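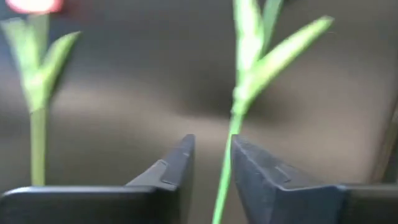 Two artificial stems, standing upright against a dark backdrop.

How to Clean and Freshen Up Artificial Flowers
Posted Mon 26 December

If you are like me, the quiet days after the holidays are when you finally look around the house and notice how dusty everything has gotten. My fake flowers are always the worst of it. I put them out in September, when the garden starts to look tired, and then I walk right past them for months on end without really seeing them. So this week I made a big pot of tea, cleared off the kitchen counter, and gave every last stem a good cleaning. It's an easy job, and kind of a soothing one, and they do look so much better afterward!

What you'll need

A soft, dry paintbrush (a cheap one is fine, as long as it doesn't shed)
A hair dryer with a cool setting
Dish soap
Two bowls, one for soapy water and one for rinsing
Cotton swabs
An old towel you don't mind getting grubby

Step 1. Sort your flowers

Before you get anything wet, go through your stems and split them up by what they're made of. Plastic and the rubbery "real touch" kind can usually handle water. Silk and other fabric blooms might be fine, but the dye can run, and paper or dried flowers should stay dry altogether. If you still have the tag, go by what it says. I never do have the tag, so I dab a damp cotton swab on the back of a petal, somewhere down low, and look to see if any color comes off on it. If it does, that one gets the dry treatment only.

Step 2. Get the loose dust off

Take everything outside if the weather lets you, or do it over the bathtub. Hold each stem upside down by the bottom and run the hair dryer over it on cool, starting at the leaves and working toward the bloom. Please do keep it on cool! I once used the warm setting on a bunch of lilies and softened the glue, and I was finding petals under the couch for ages. Then go in with the paintbrush and get down between the petals, where the fluffy gray stuff likes to hide.

Step 3. Wash the ones that can be washed

Fill one bowl with cool water and add a small squirt of dish soap. Dip the flower head in and swish it gently, for 20 seconds or so if it's only a bit dull, longer if it has been living in the kitchen and has that sticky film on it. Wipe the leaves with your fingers or a soft cloth. Rinse in the second bowl, give it a little shake, and lay it on the towel. Try not to soak the stems, as a lot of them have wire inside that will rust.

Let everything dry completely. Overnight is best. I prop mine in a tall jar by the window with plenty of space between them.

Step 4. Fix up the shape

Once they're dry, bend the stems back the way you want them. Real flowers lean and droop a little and don't all face front, so let yours do the same. If the edges are frayed, snip off the loose threads with small, sharp scissors. A petal that has come off can go back on with a tiny dot of clear craft glue.

Step 5. Wash the vase while you're at it

A clean stem in a cloudy vase is such a letdown, and glass with a lot of texture to it collects more dust than you'd think. Wash it in warm soapy water with an old toothbrush for the creases, rinse it well, and dry it with a cloth that doesn't leave lint.

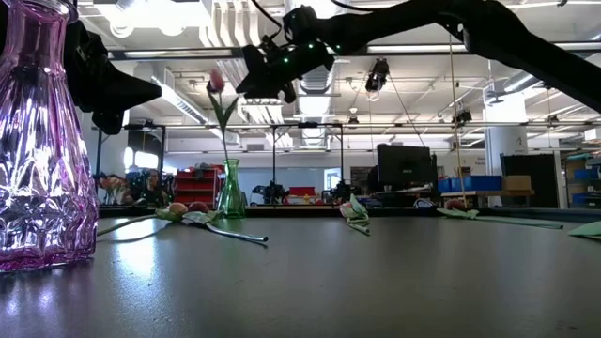
Pink-purple faceted glass, with a narrow neck and plenty of creases to scrub.

A narrow neck is handy for fake flowers, by the way. It holds the stems close together, so two or three will stand up nicely without any foam or marbles. If your vase has a wide mouth, make a grid across the top with clear tape and tuck the stems through the squares.

How often should you do this?

I do the brush and hair dryer part every couple of months when I remember, and the full wash once a year. Try to keep your arrangements out of strong sun, too, or the reds and purples will fade on you. When you put them away for the season, wrap the heads loosely in tissue and lay them in a long box with nothing heavy on top. A gift wrap box works well, and most of us have one of those going spare right now.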